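The Night List

The quota was 300 good examples by Monday, and by the time Munther Hourani hung up his coat the board said 258. That left 42. He wrote the number on the back of his hand with a pen, as he did every shift, and sat down at the controls.

Sollis had rented the second floor of the old Khasawneh building in Flerkville in June. There was a shoe importer below and nothing above but pigeons. The heat went off at six. Munther worked in a scarf.

The job was simple to explain. He put his hands in the gloves, and the black hand on the other side of the table did what his hands did. He picked up the bun. He put down the bun. Everything was saved, and somewhere a model called Brasar went through it and tried to learn what he meant.

"Don't be neat," Nizar Semaan told him from the next desk. Nizar checked the recordings and threw out the bad ones. "You're getting neat again. Come in from the side. Miss a little and fix it."

"You'll throw it out if I miss."

"I throw it out if you drop it. Missing is fine."

So Munther came in from the side. He brought the thumb down low over the purple plate and let the fingers hang back, the way his daughter reached for things when she thought he wasn't looking.
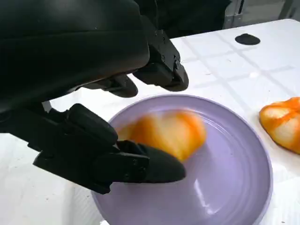

He did nine like that. Nizar kept seven.

At the break they ate lentils out of a jar lid and a coffee cup, there being no bowls. Nizar had driven a bread truck for 12 years before this. He said he must have handled up to 100 trays a morning and never once thought about his thumb.

"And now?"

"Now I can't pick up a fork." He showed Munther – the fork, the thumb, the little pause before it closed. "My wife asked me if something was wrong with my hand."

Munther laughed, but on the bus the night before he had watched his own fingers close on the rail and had waited for the tone that meant the recording was saved.

They went back to work. The radiator knocked as it cooled. Around ten Nizar turned his screen so Munther could see it. Brasar had been given a try that afternoon, on the recordings they had so far, and the day crew had left the clip.

The hand came in from the side. It stopped short of the bun, drew back a little and went in again, lower.

"That's you," Nizar said.

Munther watched it twice. Then he wiped his palms on his trousers, put the gloves on and asked how many were left.

"Thirty-five," said Nizar.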